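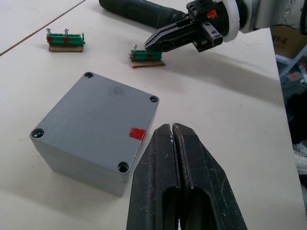
Wiring a small junction box on the bench before it goes on the wall

I'm putting together a junction box for a shed and want to do as much as I can at the bench. The box is the square gray kind with a flat lid and a recessed screw hole at each corner, and I've put a small red mark near one edge of the lid to tell me which way it goes back on. The terminals are green strips, each on a piece of cardboard for now, with the screws sticking up out of the top. My plan was to fit the terminals, run short tails out through the glands, then screw the box up and join the tails to the supply cable. A neighbor says that is backwards. Is it? The box is a Bastis and I paid for it in November, so it can't go back. I'm in Tutbridge if local rules matter.

Hậu Hồ
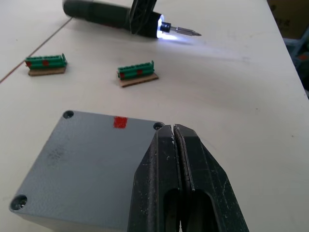 Also, do the lid screws need to be tight, or just snug? There is a thin seal in the lid and I don't want to squash it out of shape.

Waaka

Your neighbor is right about the tails. Joining them outside the box defeats the point of having one. Fix the empty box to the wall first, bring the supply cable in through the gland, strip it and land it straight on the terminals.

What you can do at the bench is drill the entries, fit the glands and check that the strip fits with the lid closed. Leave yourself 3 inches of spare wire inside. Check the terminal rating against your breaker too, it should be printed on the side or in the data sheet.

Lid screws: snug, going corner to opposite corner, then a quarter turn more on each. Have the power off at the panel and test it before you touch anything. Call your building department about a permit - some want to look at it before the lid goes on.

Jekaston

Agree with the above. I use marker for the lid, tape comes off outdoors.

tutbridge_72

I did mine with tails and it has been fine for 4 years. Get a bigger box than you think you need, mine is packed full and I can't get another cable in.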